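In Defense of Measuring Nothing
Vega Alcaraz
April 2020

My grandmother owned one measuring cup, and it held buttons. She cooked for a family that kept marrying and multiplying, and I never saw her consult a number. When I asked how much rice, she said "enough." When I asked how long, she said "until."

I thought of her in February, when my friend Fouad Saab bought a kitchen scale that reports to his phone. He can now tell you that his breakfast weighed 158 grams. He did tell me, by text, and I had to sit with it all morning. I wrote back asking whether it tasted good, and he said he'd have to get used to the app first.

I understand the appeal. Recipes used to be written by people who assumed you had a mother standing nearby. "Bake in a quick oven" is a fine instruction if somebody has told you what a quick oven is. For the rest of us it was a small insult, and the gram came along and took our side. I own a scale too, and I use it for bread, where I've been humbled often enough.

But beans? A pot of beans doesn't care. 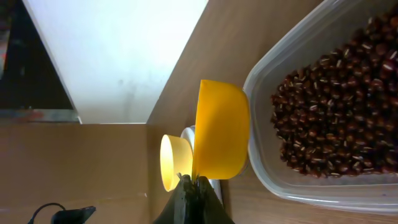 Dark red beans, quantity: enough.

Last week I looked up a recipe for plain beans and had to get through 3000 words before the first ingredient. It wanted 579 grams of dried beans. I would love to meet the person who stood over the bowl and took out the bean that made it 580. The water was given to the milliliter, and then, after all this bookkeeping, the last line said to cook "until tender." My grandmother could have told them that for free.
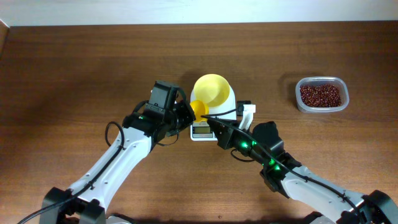 What bothers me is how the numbers get in front of the tasting. A beginner who follows every figure and ends up with dull soup believes she has made an error somewhere in the arithmetic. She goes back and checks her weights. It doesn't cross her mind to put in more salt, because the salt was already correct. I've done this myself, with a spoon in my hand and the salt right there on the counter.

My neighbor Mireille Srour makes lentils I'd happily walk across town for, and when I begged for the recipe she gave me 2 lines on the back of an envelope. One was a list. The other said "don't leave the room." I've made it four times, and it's come out four different ways. The third was wonderful and I have no idea what I did.

Fouad says this proves his point. He's offered to lend me the scale.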